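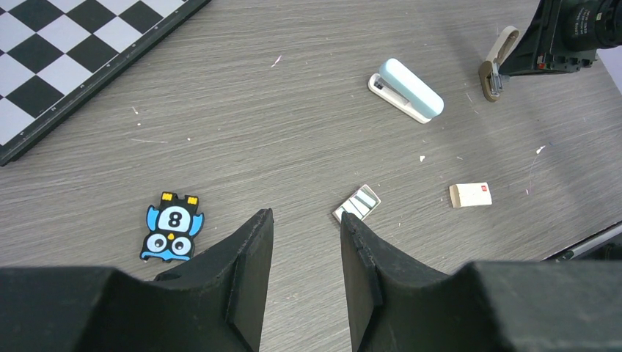 Gripper drops force limit after e-stop

gutavlow_dan57
Two-arm bench cell, Vainio controller. The job is picking up small desk items and putting them in a tray. After an e-stop the left gripper comes back with its force limit cleared, and the first close is at full current. It has crushed 3 staple boxes and split one printed finger down the layers. The log shows the limit at 800 mA before the stop and blank after. Has anyone else had this?

mopsy
Yes, same on ours since the September firmware. Reload the config by hand before you enable the arm.

Serkham_bench
I don't think it's firmware. Ours did it with a loose connector at the wrist. Swap the cable first.

mopsy
A loose cable would give you a comms fault. He hasn't mentioned one.

gutavlow_dan57
No comms fault. I swapped the cable anyway and it did it again on the second stop.

Serkham_bench
Fair enough. Still worth ruling out.

tinplate
Whatever the cause, stop running it with hands near the table. Two arms in that space and one closing at full current is a pinched finger. Set a hard cap in the driver as well, we use 700.

gutavlow_dan57
Cap is in at 700 now. It survives the e-stop, but the soft limit still comes back blank. Ticket is open with Zanport, who supplied the cell. I'll post what they say.

mopsy
Send them the log from both stops. They asked me for it twice.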